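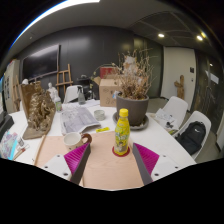 *Yellow cap, dark red coaster.*

Last month I moved our team's checklists out of the wiki and into the ticket system. I said on here in July that I'd write up how it went, and a couple of people have asked since.

We are nine people at Plolbridge, looking after a billing product called Rind. When I joined there was a wiki page for everything: how to do a release, how to set up a new starter, how to roll back a database change, how to hand over support on a Saturday. Most of the pages were decent. The trouble was that you read them once, in your first week, and after that you worked from memory.

I went through the lot before changing anything. There were 132 pages tagged as "process". A good many hadn't been edited in years, and two of them described servers we no longer have. The release page had a comment at the bottom from Fergus Haldane saying step six was wrong. It was still wrong. Everybody who did releases knew to skip it.

So I picked 15 pages that people used every week and turned each one into a ticket template in Zasteck. When you start a release you now open a release ticket and it comes with its steps as tick boxes. You can't close it with a box unticked unless you type a reason. I left the remaining pages where they were and put a banner on them saying they might be out of date.

The first fortnight was rough. I had copied the wiki text across more or less whole, so the release ticket had 41 boxes, some of them things like "check you are on the right branch". People ticked them all in one go at the end. I would have done the same. Maarja Vītola, who does most of our releases, sat down with me one afternoon and we cut it to 12. Anything the build already checks went. Anything that was really advice went into a note at the top.

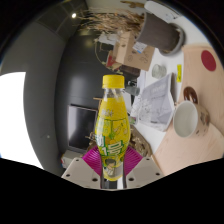 Wording was the part I had underestimated. "Verify config" means nothing to someone at six in the evening, so each box now names the thing you look at and says what you should find there. Maarja tested my drafts by handing them to someone who had never done the job and keeping quiet. When a draft fell apart she would pick up whatever was on the desk and make me write instructions for that. A drinks bottle, say: "inspect the bottle" gets you a shrug, but "the cap is yellow and the label has 1号 on it in white with a green outline" can be answered yes or no. I rewrote most of the rollback template that evening.

The typed reasons have been more use than the boxes. By the end of the month we had 471 closed tickets from templates, and I read through every one where a step had been skipped. The same step on the new starter list kept coming up, the one for requesting a Nistano licence. The reason was always some version of "already has one". IT had started giving them out on day one and hadn't told us, so that step has gone.

There are things I'd do differently. I should have moved three or four templates first and left the others for a month. I should also have given each one an owner from the start. They have owners now, but I assigned them by going down the team list, and Fergus has ended up with the invoice run, which he has never done. We're swapping that one.

The support handover still isn't right either. It's more of a conversation than a list, and the ticket version made people write less than they used to say out loud. For now we've gone back to a ten-minute call, with a ticket holding only the open issues and who to ring.

Next on my list is the wiki pages with the banner on. I'm going to archive anything that hasn't been opened by Christmas and see who complains.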